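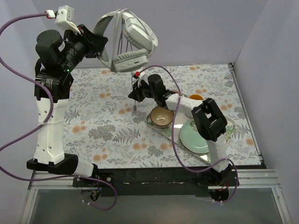

Tiempo de lectura: 3 minutos

Cómo enseñar a dos brazos a recoger la mesa (y unos auriculares con el cable suelto)

En el club llevamos desde septiembre con el proyecto Kastcombe, que es como llamamos a nuestra estación de dos brazos, y cada vez que entra gente nueva acabo repitiendo lo mismo de viva voz. Así que lo dejo por escrito de una vez, para los que empezáis y para los del equipo Thevar, que me lo pidieron después de la última competición interna.

La tarea de este trimestre es la que llamamos "mesa revuelta". Ponemos una bandeja con vajilla y algún objeto que no pega nada, como unos auriculares de diadema, y hay que mover las cosas de sitio sin tirar nada. ¡Parece una tontería hasta que hay un cable fino de por medio!

Antes de encender

Pon el mantel y estíralo bien hacia las esquinas. Nosotros usamos uno de flores anaranjadas y ramitas grises, y a mí me gusta mucho más que la mesa pelada: si el programa solo funciona sobre un fondo liso, prefiero enterarme pronto.

Después revisa los cables morados. Tienen que ir sujetos con bridas y con holgura suficiente para que el brazo suba del todo. Yo levanto el brazo izquierdo a mano, con los motores apagados, y miro si el conector de la muñeca sufre. Luego hago lo mismo con el derecho. Si un cable tira, se suelta la brida y se vuelve a poner más abajo (guardad las cortadas en el bote, por favor, que luego aparecen debajo de los motores).

Colocar los objetos

La bandeja va en diagonal, en la mitad derecha. Encima ponemos el cuenco beige, el plato verde menta y la taza naranja por dentro. Los auriculares empiezan a la izquierda, sobre la tela, con el cable recogido en varias vueltas pero sin atar.

No midáis las posiciones con regla. Moved todo un poco entre un intento y otro, porque si la bandeja está siempre en el mismo punto el modelo se aprende el punto y ya está. Al grupo Flatau le pasó el curso pasado y perdieron casi 19 horas de grabaciones.

Grabar un intento

1. Lleva los dos brazos a la posición de reposo y espera a que se queden quietos.

2. Baja el izquierdo y coge los auriculares por un lado de la diadema. Por las almohadillas resbalan y giran.

3. Sube despacio, bastante más alto de lo que te pide el cuerpo. El cable cuelga mucho y la clavija se engancha en lo primero que encuentra.

4. Acerca el brazo derecho por debajo, con la pinza mirando al cable. Aquí es donde todo el mundo corre y donde se estropean más intentos. Deja que el cable deje de balancearse – yo respiro hondo dos veces – y entonces cierra.

5. Lleva las dos cosas a la vez hacia el lado libre del mantel y suelta primero el cable.

Si en el paso 4 fallas, abre la pinza, retrocede un poco y prueba otra vez dentro de la misma grabación. Esos intentos con corrección nos vienen muy bien. Lo que no vale es tener que meter la mano: entonces se para, se borra y se empieza de nuevo.

Fallos que ya hemos tenido

El codo derecho pasa muy cerca de la vajilla. Vigílalo aunque estés pendiente de la pinza, que es lo más fácil de olvidar. A mí se me fue el plato al suelo en mi segunda sesión, y menos mal que era de plástico.

Los brillos de la bandeja también dan guerra. Cuando la luz del techo rebota justo en el centro, las cámaras de las muñecas se vuelven locas, así que giradla un poquito hasta que el reflejo se vaya hacia un borde.

Y si la pinza izquierda se abre sola a mitad de subida, mirad el conector de la muñeca antes de tocar el código. Yo pasé una tarde entera buscando el error en el programa y era un cable flojo.

Guardar

Los intentos van a la carpeta Drotham, cada uno con el nombre de la tarea y tus iniciales. Haced tandas de tres y descansad un rato, que con los brazos cansados se graba fatal (los vuestros, digo). Al terminar, bajad los dos brazos, apagad la fuente y dejad la vajilla en su caja.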